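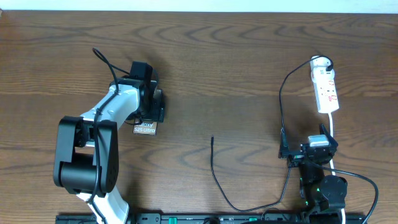
**Bohumila Jurčo:** oil it and leave it alone. Wood moves, marks and fades, and a table that doesn't is a countertop.

**skandalside_11:** Easy to say when it isn't your 226 bucks. I was going to put polyurethane on it. Three coats, done, eat soup in peace.

**Bohumila Jurčo:** Until the first scratch – then you get to sand the whole top. With oil you rub the bad spot and go to bed.

**pedaler233:** I've oiled mine every July for years and it still hates my coffee mug. Look at that wavy grain, though. Poly would make it look like a bowling lane.

**skandalside_11:** I like bowling.

**Anathi Kruger:** Could we ask what it's used for before we start a religion? If parcels get opened on it, box corners and tape will do more damage than soup. I ruined a nice top in Rotinville that way, one package at a time.

**skandalside_11:** Parcels, dinner, taxes. In that order.

**Anathi Kruger:** Then hardwax oil, two thin coats, and a mat for the parcels.

**Bohumila Jurčo:** A mat. Why not a plastic sofa cover while you're at it.

**pedaler233:** Bohumila, didn't you have a thread with 131 replies about a water ring?

**Bohumila Jurčo:** That was walnut. Different matter.

**skandalside_11:** Fine, trying the hardwax on the underside first. If it looks bad only the dog will know.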